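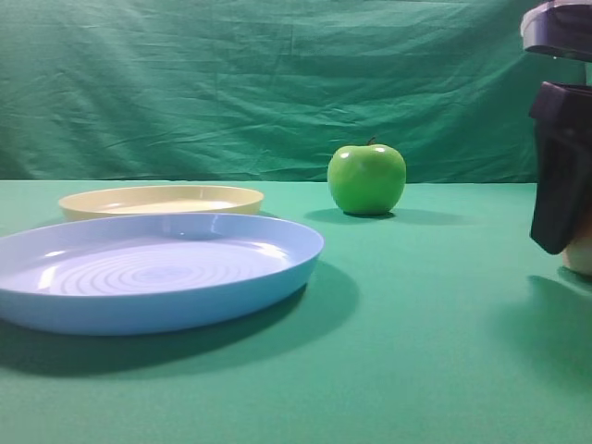 A reader of the draft asked whether a bench arm assembled in a shared workshop can repeat its motions closely enough for the placement results to mean anything. The question is fair, and the rest of this section deals with it. The Pernstead arm has six joints and was built over one winter in the workshop at Dellholm, with hand tools and a single pillar drill. Its base is bolted to the bench through two steel plates. The joint drivers run on the Tromison board, and the gripper is closed by position command alone – there is no force sensing at the fingers.

Backlash at the shoulder was the main source of error. We replaced the first set of belts in November and re-tensioned the second set after 400 cycles. Joint offsets were measured again before each block of trials and stored with the log.

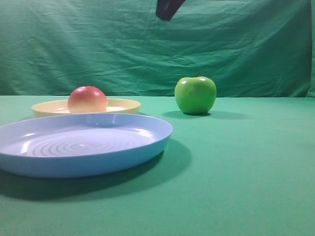
4.2 Task and workspace

The task is pick-and-place with a fruit as the object and a plate as the target. Table and backdrop are both covered in green cloth, so that objects can be separated from the background by colour. The backdrop was not ironed, and its creases shift the hue slightly; the threshold was widened to allow for them. The green apple is the hard case, as its colour lies closest to that of the cloth.

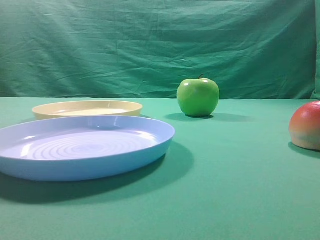
Figure 5. Layout with both plates clear of fruit. The red-and-yellow fruit is at the right border.

Segmentation uses the Symonenko library with default settings, apart from the hue threshold. Highlights on the plate rims are masked before the contour is fitted. Where one plate overlaps another, the ellipse is fitted to the visible part of the far rim only. 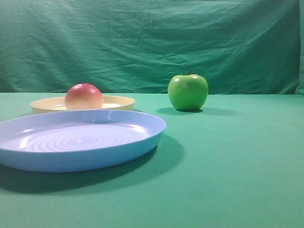
Figure 6. Layout with the peach-like fruit in the cream plate and the green apple on the cloth.

A placement is scored from the last image of the trial. It counts as correct if the fruit lies inside the fitted rim of the target plate and the second fruit has not moved. Images are logged with the joint positions, and the full log holds 3,000 entries. Trials stopped by hand are kept in the log but left out of the scores in Section 5.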